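8 min read
Print this page | E-mail this thread

Silviu Bucur
Sunday, June 8, 2025

Right. Thread on ground rules for robots and hand-held grippers in rooms people live in. Been promising this since May and keep getting asked for "the doc". There is no doc. There's a wiki page at Standstead that four people edit and this thread, so here we go.

Scope first. Homes, flats, mocked-up bedrooms, small hotel rooms. Not factory cells. If you've got a fence and a light curtain you've got proper standards and someone paid to read them, go and talk to them.

Bit of background for the new followers: I run session practice for Standstead, we do household tasks, mostly bedrooms and kitchens. The Fornden lot do laundry and floors. We compared rulebooks last month and they disagreed on nearly everything that mattered, hence me typing on a Sunday.

Rule 1. One person owns the stop. One. Named out loud before you begin, name goes on the sheet. Not "whoever's nearest". We had that wording for ages and two people both assumed it was the other one.

The stop owner doesn't hold a gripper, doesn't carry the laptop, doesn't answer the door. If they need the loo the session pauses. Yes the whole session. Yes people moan.

Rule 2. A robot that's standing in the room counts as a robot that can move. I don't care that it's "only parked". Either it's powered down and tagged, or it's treated as live and you stay out of its reach, arms included. Measure reach with the arm straight out, and from the shoulder, please. Fornden were measuring from the feet which gives you a nice circle and the wrong one.

Same for arms left up. If the arm is above shoulder height when you park it then write that on the tag. Some joints sag when power drops, some don't. Know which yours does before you stand under it. If you don't know, it sags.

Rule 3. Cables. Nothing across a doorway, ever. Nothing loose off the torso long enough to catch on a handle or chair back. Clip or tie, check again after lunch. The after lunch check catches more than the morning one, at least in our log, probably becuase everyone's been shuffling furniture by then.

Rule 4, doorways. Keep one way out clear of kit. People walking through is fine if they've been briefed, they say "coming through" and wait for the word. People who haven't been briefed do not get as far as the corridor. Sign on the outer door, not the bedroom door!! By the bedroom door it's too late.

Hand-helds now. This is where it gets slack, because it feels like holding a hairdryer.

Rule 5. Fingers of the tool open and close on cloth, not on people. No passing an item from gripper to bare hand. Put it down, let go, step back, other person picks it up. We relax this for proper handover tasks and those have a separate sheet and a separate briefing.

Rule 6. Two people with hand-helds on the same bed is OK. Three isn't. Agree sides before starting, don't reach over each other, and if you both go for the same corner the person on the left backs off. Completely arbitrary, could have been the right. It just has to be the same every time.
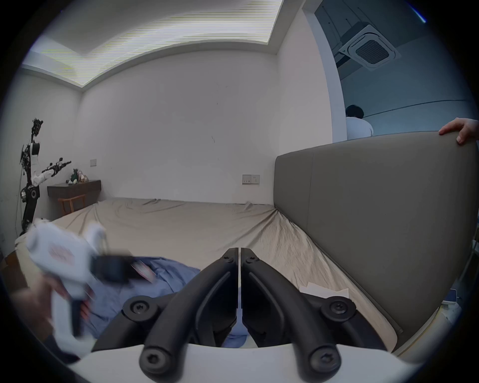

Rule 7. Bare hands in the work area. Allowed for steadying furniture, only with the stop owner's OK, and you keep hold of it until the person with the tool says done. No letting go halfway to check your phone. If a thing needs steadying every single take then it needs fixing, put it on the snag list.

Rule 8. Screws and pivots. Check every fastener on the fingers before first use and again at changeover. Fingertip check plus the small driver, no power tools. Our interval for a proper strip-down was every 1,000 cycles, we've brought it down to 500 for anything used on bedding. Fluff gets in the pivots and the fingers stop closing square. Lint is horrible stuff.

Someone from Zurnari replied to the draft saying they go 3,000 between strip-downs. On rigid boxes, fair enough, I'd probably do the same. On sheets and towels I wouldn't.

Rule 9. Personal stuff. Rooms have toys, letters, medicine, photos. Before you start, the person whose room it is walks round and says what stays, what goes in the drawer, what gets covered. Not you guessing. And ask again on day two, people change their minds overnight and they're allowed to.

If there's paper lying about, turn it over or take it out. Paper has names on it. I've had to bin good recordings over one envelope and it was the right call, still annoyed.

Rule 10. Faces. Anyone who might be seen signs first. From the front, from behind, in a mirror, all the same form. "You can only see the back of me" isn't an exemption, I've had that argument in two buildings.

Rule 11. Tags and labels on the items. Leave them on if they're part of the item as bought, take them off if we put them there. Be consistent across the whole batch. Mixed batches are a nightmare to sort later and the poor soul doing it is usualy me.

(Phone at 27 per cent, typing faster)

Rule 12. Lighting. Set it and leave it. If the ceiling lights flicker or band on the recordings, note it on the sheet and carry on, don't start swapping lamps mid-session with a live robot in the room. Changing lights = full stop, everyone out, then change them.

Rule 13. Sockets. Chargers only go in sockets you can reach without leaning over the work. If the only free one is over the bed, you charge in another room. Lost that vote the first time, won it the second.

Rule 14. Words. We use four and only four: "ready", "moving", "hold", "stop". No "ok", no "yep", no "go on then". Anybody can say stop. Cleaner, visitor, the landlord. Nobody gets asked why until everything is still.

You then write down the reason, even if it's "felt odd". Especially that one. The Furtună team started logging those as their own category and I've nicked the idea. We're a fortnight in so no numbers from me yet, don't ask.

Rule 15. End of session. Tools down first, then robot powered off, then tag, then furniture back, then people. In that order. Moving the furniture with the robot still live is the one we break most — everyone's tired and wants their tea.

Replies I've had already on the draft, quickly:

"Isn't this overkill for a hand-held tool?" Parts of it. If it's just hand-helds and no robot in the room you can drop 2 and shorten 15. Keep 1. Keep 14.

"What about kids?" No kids. Come back when they're at school.

"Pets?" See kids. A cat under a duvet is a real hazard and I'm not explaining how I know.

"Does this meet the standard?" Which one. I'm not giving legal advice and this isn't a risk assessment. You still have to do your own for your own room with your own kit. This is what we do on top.

"Can we translate it?" Please do. Keep the four words as whatever's shortest and loudest in your language, and check no two of them sound alike across a room. Ours in Romanian needed a rethink.

"Who signs it off?" Session lead and stop owner, both, and they can't be the same person. With a crew of two that gets awkward, so our minimum crew with a robot present is three. Fornden still run two. We've agreed to disagree until autumn.

Things I haven't got a good rule for yet, suggestions welcome:

— soft furniture that shifts when you lean on it. Floor tape is no use under a bed
— long sleeves. We say rolled to the elbow but it's freezing in the flat in winter
— how long one person should hold a tool before swapping. Wrists vary. I get sore well before the younger ones do

Will fold the good answers in and repost. If you're printing this for the wall, print 1, 2, 14 and 15 big and the rest small. A sheet with fifteen things on it gets read once.

Oh and correction to rule 6 before someone shouts: left means left as seen from the foot of the bed. Should of said.

Also rule 3, "handle" includes drawer handles. Got asked twice already.

Off to find a charger.

We use cookies to remember your reading settings. Accept all | Manage choices
Get threads like this by e-mail once a week. Sign up to the newsletter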